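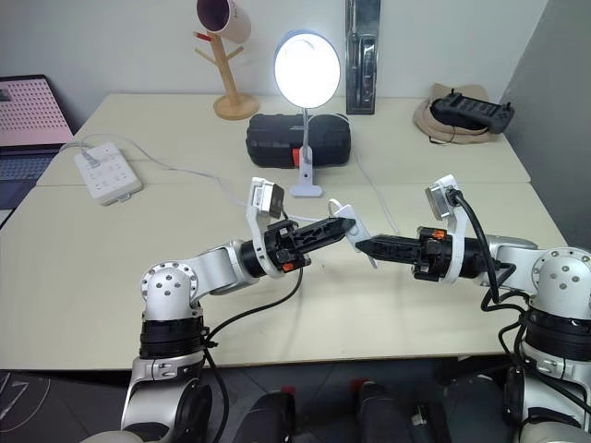
Section 4. Two-Arm Handover: Set-Up and Practice Procedure

4.1 Purpose

This section applies to all student teams enrolled in the Rennie Manipulation Course and to members of the Sornier Robotics Club who use the two-arm station outside class hours. It covers preparation of the station, the handover exercise, and shutdown. Teams must complete Section 3 (Homing and Joint Limits) before beginning. This version replaces the handout dated June 15, 2018.

4.2 Before You Begin

Each session requires two students. The operator gives motion commands. The safety partner stands within reach of the stop button and gives no commands. The two students exchange roles after each set of trials, and both names are entered in the station log.

Long hair is tied back, and lanyards and loose sleeves are secured. Food and drinks are not permitted at the station while the arms are powered.

CAUTION: The gripper jaws can pinch. Keep hands out of the space between the two arms whenever the motor supply is on, including when the arms are holding still.

4.3 Preparing the Station

1. Confirm that the motor supply is off and the stop button is pressed in.

2. Clear the front half of the tabletop. Personal items and supplies may remain at the back of the far desk, outside the reach of both arms.

3. Inspect the cables on each arm from the wrist to the base. A cable should hang in an easy loop with enough slack for the wrist to turn fully in both directions. Re-tie any cable that pulls tight or rests against the jaws.

4. Check that each wrist camera bracket is firm. If a bracket moves under light finger pressure, tighten it with the hex key from the Clesau tool kit. Do not adjust the camera angle. A changed angle makes the stored calibration invalid.

5. Switch on the desk lamp and set it at the back of the table. Leave it in the same position for the whole session.

6. Release the stop button, turn on the motor supply, and run the homing routine. Wait for both arms to report ready.

NOTE: If one arm fails to report ready within 40 seconds, turn off the motor supply and repeat step 6 once. After a second failure, stop work and notify Craig Cairns in the equipment office.

4.4 Handover Exercise

The object used in this exercise is a thin, light plastic piece. Teams may substitute another part only with written approval from the course instructor, Tiina Lindqvist.

1. With the motor supply off, place the object flat on the tabletop in front of the left arm. Turn the supply on again and repeat homing.

2. Set the speed limit to the practice value on both arms. The full-speed setting is reserved for graded trials.

3. Pick up the object with the left gripper. Grip it near the middle so that both ends remain clear of the jaws.

4. Raise the left arm to the meeting point stored in the Sirnetti control program. The meeting point lies near the center of the table, above the surface.

5. Bring the right arm toward the meeting point with its jaws open. Stop short of the object and compare the two wrist camera views. Correct the height first, then the angle.

6. Advance the right gripper and close it slowly. Both grippers must hold the object for two full seconds before either is opened.

7. Open the left gripper and withdraw the left arm along the path by which it arrived.

8. Lower the right arm and set the object down. Record the result as complete, dropped, or stopped.

CAUTION: Do not move either arm sideways while both grippers are closed on the object. Sideways motion loads the wrist joints and may bend the jaw tips.

If the object falls, leave it where it lies until the motor supply is off. The trial is recorded as dropped even if the object lands on the table.

4.5 Number of Trials

Each pair completes 100 practice trials before requesting a graded session. These may be spread over several visits. Trials ended by the safety partner are logged but do not count toward the total. Graded sessions open in September and are scheduled through Min-kyu Won, Room 182.

4.6 Shutdown

1. Return both arms to the rest position.

2. Turn off the motor supply and press in the stop button.

3. Save the session file under the team name and close the control program.

4. Switch off the lamp and return the object to its tray.

5. Sign the log. Report any damage, however slight, at extension 2282 before leaving the room.

Section 5 covers handover with a moving meeting point.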